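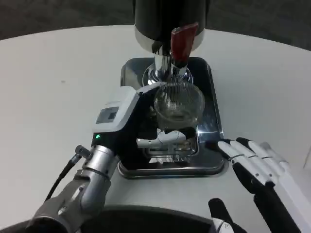 Plernel Drinks Station - Booking a Demonstration or an Open Day Visit

The Plernel is our two-armed serving robot, and the drinks station is the setup most people come to see first. It pairs a gripper on the left with a five-fingered hand on the right, and it works at an ordinary table with an ordinary dispenser, the kind with a lever and a spout that you might have in your own break room. We have been showing it to visitors at our Horna workshop since May, and we would love to show it to you too.

What you'll see on a visit

A demonstration takes 60 minutes from the time you hang up your coat, though we have never yet thrown anyone out at the end of it, and if you have good questions (or even just a lot of them) you are welcome to stay and keep asking. We begin with the table itself. Timo Brinkmann, who looks after the drinks station, likes to have guests stand right beside the table while he goes over how the arms are set up, where the joints are, and what the little screen and the status light on the gripper are for. After that he puts a glass down on the drip tray and lets the robot get on with it.

Glass is the part everybody asks about. A clear cup sitting next to polished metal is a hard thing for a machine to find, with all those reflections going every which way, and we chose it for that very reason. Paper cups would make for a smoother show, I suppose, but most of our customers serve in real glasses and they want to know how the gripper copes with one. You may well see it miss. When that happens Timo will stop, show you on the monitor what the robot thought it was looking at, and try again, and a good many visitors have told us this was the bit they enjoyed most!

Toward the end there is time for you to have a go yourself. You can guide the left arm by hand to a new position, save it, and play it back. Bring your own cup or glass if you have one you are curious about - please keep it under 2 pounds, and leave your grandmother's crystal at home.

What comes with the station

Plernel upper body with left gripper and right hand
Stirnska control unit and monitor
Floor base, fixed or on locking casters
One day of setup and training at your site
Spare fingertips for the gripper

The table and the dispenser are not included. We work with whatever you have, as long as the lever or button can be reached from the front, and if you send us a photo and a few measurements before your visit we can usually tell you on the spot whether it will do. Customers who want a ready-made table can order one through Voß, who built ours and who will match the height to your room.

Open days

If you would prefer to drop in without an appointment, come to one of our open days. They are relaxed and a little noisy, children are welcome, and the robot works the drinks station from 10 in the morning until we close at 4, with a break at noon for people and machine alike. You won't get the same long talk with Timo that you would on a private visit, but you will see plenty, and there is generally cake. Dates go up on the notice at the bottom of our home page as soon as they are settled.

Practical things

Private demonstrations are for groups of up to 23. Larger groups can be split into two sessions on the same day, and the half that is waiting can have a tour of the assembly room in the meantime. There is no charge for either kind of visit. The workshop is on the ground floor with level access from the parking lot, and the number on the door is 239 - the entrance is around the side, past the bicycle racks.

Photographs are fine, and so is filming, but do let us know beforehand if you would like to bring lights or a tripod.

To book, use the visit form and tell us how many people are coming, what kind of drinks you serve, and whether anyone in your party needs a seat during the demonstration. Timo answers the messages himself, usually in the late afternoon.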